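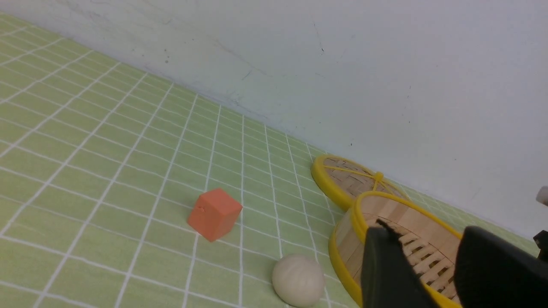

How long may a bamboo steamer be borrowed from the Pumcombe Kitchen Library?

Each steamer is lent for 18 days and may be renewed once, provided that no other member has placed a hold on it.

PUMCOMBE, 2021-10-31 – The Pumcombe Kitchen Library has opened a lending collection of bamboo steamers and related equipment for members who wish to prepare filled buns, dumplings and steamed vegetables at home. The collection is available for loan from the Grumen Street counter and may be reserved by telephone or in person at any of the library's eight pickup points.

The Kitchen Library was established to give residents access to cooking equipment that is costly to buy, awkward to store or used only a few times in a year. Its catalogue now holds nearly 4,000 items, including preserving pots, pasta rollers, cake tins, grain mills and large roasting pans. Members recorded 1,604 loans in June, the busiest month since the service began. Requests for steaming equipment had been received for more than a year, and a survey of members carried out in the winter placed it ahead of ice cream makers and dehydrators.

The new collection has been given the name Tô. It was assembled with the assistance of the Utora Community Kitchen, which has taught bun making in the district for many years and has advised on the sizes most suited to household stoves. Small baskets are intended for a single saucepan. Larger baskets sit over a wok or a wide pot and can be stacked. Lids are lent with every basket, and members are asked to check at the counter that the lid fits before leaving.

A play corner has also been set up beside the counter for families waiting to collect equipment. Children may use the corner during counter hours under the supervision of an adult. Items from the play corner are not for loan and must not be used for cooking.

Borrowing conditions

Any resident who holds a current Kitchen Library card may borrow from the new collection. There is no additional fee. A household may have one stack of baskets on loan at a time, together with one lid and one adaptor ring. The adaptor ring is a flat metal disc that allows a basket to rest on a pot of a different diameter, and it is lent on request.

Members who return equipment late will be charged at the standard rate. Those who return it damaged will not ordinarily be charged where the damage is consistent with normal use. Bamboo discolours over time, and slight darkening of the slats is expected. Scorching of the lower rim, splitting of the outer band and mould are recorded at the counter and may lead to the item being withdrawn.

Preparation and use

New baskets have been soaked and steamed empty before being placed in the collection, and members do not need to repeat this step. Baskets should be rinsed in clean water before the first use at home. Food should be placed on parchment, a cabbage leaf or a small plate and kept off the bare slats. Buns require space between them, as the dough expands considerably during steaming.

The water in the pot should reach a steady simmer before the basket is put in place. It should not touch the slats. The level should be checked during longer cooking times and topped up with boiling water from a kettle. A pot that has boiled dry is the most frequent cause of scorched rims, according to the Utora Community Kitchen, and members are asked to remain in the kitchen while the steamer is in use.

Once the buns are cooked, the heat should be turned off and the lid left slightly ajar for a few minutes before it is removed. This reduces the wrinkling that can occur when the dough meets cold air. Lids should be lifted away from the face and arms.

Cleaning and return

Baskets and lids must be washed by hand in hot water with a soft brush. Detergent is absorbed by bamboo and can affect the flavour of food cooked afterward, and it should be avoided. The dishwasher must not be used. After washing, each piece should be stood on its edge in an airy place until fully dry. Drying overnight is generally sufficient, although a second day may be needed in humid weather.

Equipment that is still damp will not be accepted at the pickup points, where returns may remain in a closed bin until the following morning. It may be brought to the Grumen Street counter, which has a drying rack – members should tell the staff on duty that the basket needs to be placed there.

Steamers should be returned in the cotton bag in which they were lent. The bag may be machine washed. Each bag carries a printed card listing its contents and the diameter of the basket, and the card should be left inside.

Instruction for new users

The Utora Community Kitchen will hold introductory classes in its teaching kitchen for members who have not used a bamboo steamer before. The classes cover mixing and resting the dough, rolling the wrappers so that the centre is thicker than the edge, filling, pleating and steaming. Both a pork filling and a mushroom and cabbage filling will be prepared. Members with allergies are asked to note that wheat flour, soy and sesame are used throughout.

Places are limited and will be allocated in the order in which registrations are received. A member who cannot attend should release the place as early as possible so that it can be offered to the next person on the waiting list. Classes are free of charge to cardholders. Others may attend for the cost of ingredients. The teaching kitchen is on the ground floor and has a work counter at seated height.

A printed leaflet with a basic dough recipe and steaming times is available at the counter. Steaming times in the leaflet are given for a single layer, and a few minutes should be added when baskets are stacked. The position of the baskets may be exchanged halfway through so that the upper layer cooks evenly.

Further additions

The Kitchen Library will review demand for the Tô collection after its first season. Larger baskets for community meals are under consideration, as are metal steamers for members who cook on induction stoves and prefer a single fitted set. Suggestions may be left in writing at the counter or at any pickup point.

Donations of used bamboo steamers cannot be accepted, as their history of use and storage is not known. Donations of wide pots, woks with flat bases and unused parchment rounds are welcome. Donated pots should be clean, have sound handles and be free of flaking coatings. They may be delivered to the Grumen Street counter during opening hours and should not be left outside the building.

Members whose cards have expired may renew them at the counter with proof of address. Existing holds on other equipment are not affected by the opening of the new collection.

Related items

Preserving pots: changes to the holds list
Caring for wooden boards, bowls and spoons
Grumen Street counter: revised opening hours
Utora Community Kitchen class registration
Wok lending resumes at all pickup points
Pasta rollers withdrawn for servicing
How to renew a Kitchen Library card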